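검은 대리석 상판을 얼룩 없이 닦는 방법

저는 한국에 와서 산 지 6년이 되었습니다. 한국말로 긴 글을 쓰는 것은 아직 조심스럽지만, 검은 대리석 관리에 대해 물어보는 분이 있어서 제가 하는 순서를 그대로 적어 보겠습니다. 틀린 표현이 있어도 이해해 주시기 바랍니다.

우리 집 상판은 Salian이라는 가게에서 주문했습니다. 검은 바탕에 금색 무늬가 있는 돌입니다. 처음 받았을 때는 아주 예뻤는데, 일주일이 지나니까 손자국과 물자국이 많이 보였습니다. 흰 돌에서는 안 보이는 것이 검은 돌에서는 다 보입니다.

준비물

스프레이 세정제 한 병
부드러운 천 두 장(하나는 닦는 천, 하나는 마른 천)
작은 솔 또는 마른 붓
미지근한 물 200ml와 그릇

천은 새것보다 여러 번 빨아서 부드러워진 것이 좋습니다. 저는 Mesico 면 행주를 오래 쓰고 있습니다. 섬유유연제를 넣고 빨면 돌 위에 기름 같은 막이 남으니까 넣지 않습니다.

세정제를 고르기 전에 확인할 것

대리석은 산에 약한 돌입니다. 식초, 레몬, 욕실용 산성 세제는 사용하지 마십시오. 유리 세정제도 제품마다 성분이 다르니까, 돌을 산 가게에 물어보고 잘 안 보이는 구석에 먼저 조금 써 보십시오. 15분 후에 광택이 그대로 있으면 전체에 써도 괜찮다고 저는 배웠습니다. 표면 코팅이 있는 돌과 없는 돌은 결과가 다를 수 있습니다.

닦는 순서

먼저 상판 위의 물건을 모두 내립니다. 마른 붓으로 먼지와 부스러기를 한쪽으로 모아서 버립니다. 모래 같은 작은 알갱이가 남아 있으면 천으로 밀 때 돌에 흠집이 생깁니다. 굳은 음식 자국이 있으면 미지근한 물에 적신 천을 잠깐 올려 두었다가 닦습니다.

한 손에는 스프레이, 한 손에는 분홍색 천

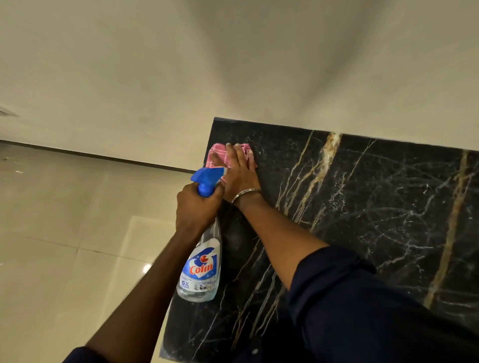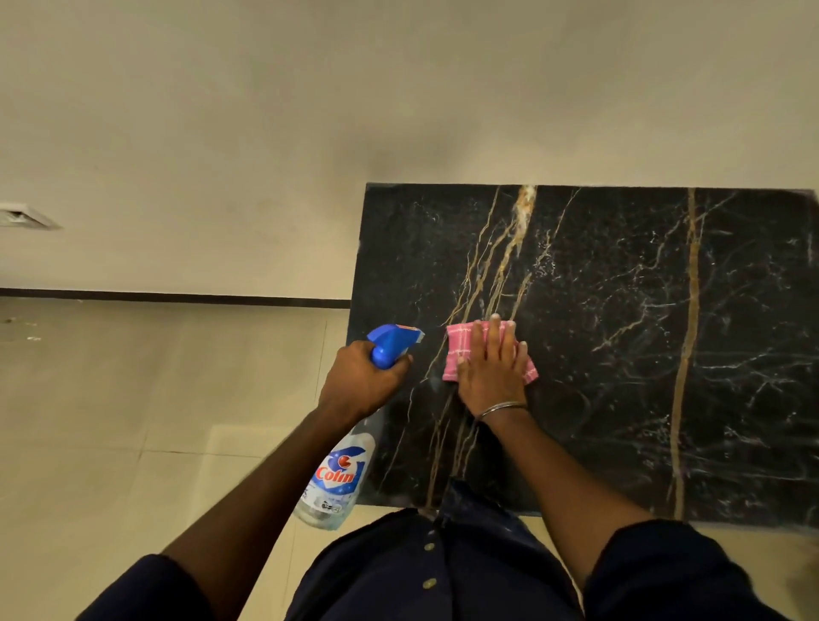
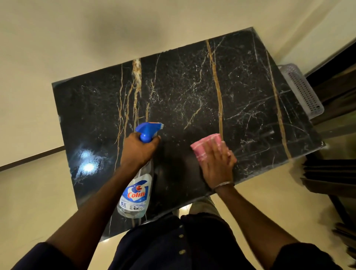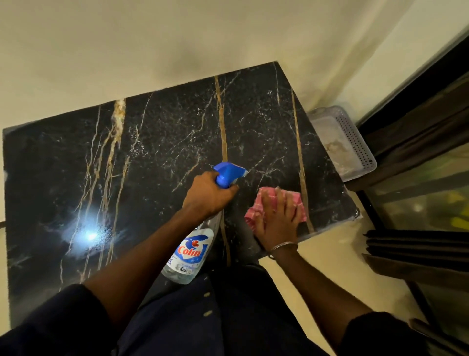

세정제는 한 번에 많이 뿌리지 않는 것이 중요합니다. 상판을 마음속으로 몇 구역으로 나누고, 한 구역을 끝낸 다음에 옆 구역으로 갑니다. 천은 접어서 손바닥 아래에 납작하게 놓고, 손가락을 펴서 넓게 누르는 것이 좋습니다. 세 번째 사진의 오른손처럼 하면 힘이 한곳에만 가지 않습니다. 벽 쪽 구석은 첫 번째 사진처럼 천을 구석까지 밀어 넣고 손가락으로 눌러 줍니다. 저는 금색 줄무늬를 구역의 경계로 생각하고 닦습니다. 그렇게 하면 어디까지 닦았는지 잊어버리지 않습니다.

방향도 정하십시오. 저는 먼 쪽에서 몸 쪽으로, 직선으로 닦습니다. 동그라미를 그리면서 닦으면 마른 뒤에 둥근 자국이 보일 때가 있습니다. 천의 한 면이 젖으면 접은 것을 뒤집어서 깨끗한 면을 씁니다.

마무리

세정제가 저절로 마를 때까지 기다리지 말고 바로 마른 천으로 한 번 더 닦습니다. 그 다음에 몸을 낮추고 옆에서 상판을 봅니다. 위에서는 깨끗해 보여도, 천장 등이 비치는 곳을 옆에서 보면 뿌연 자국을 찾기 쉽습니다. 자국이 있으면 세정제를 더 뿌리지 말고, 물을 아주 조금만 묻힌 천으로 닦은 후에 다시 마른 천을 씁니다.

보호제를 바르는 경우

저는 매년 9월에 Drultar 석재 보호제를 바릅니다. 바른 날에는 24시간 동안 컵이나 그릇을 올리지 않습니다. 보호제를 발라도 커피나 와인을 오래 두면 얼룩이 생길 수 있으니까, 흘리면 바로 닦아야 합니다. 뜨거운 냄비는 받침 위에 놓으십시오.

작성일: 2019년 12월 26일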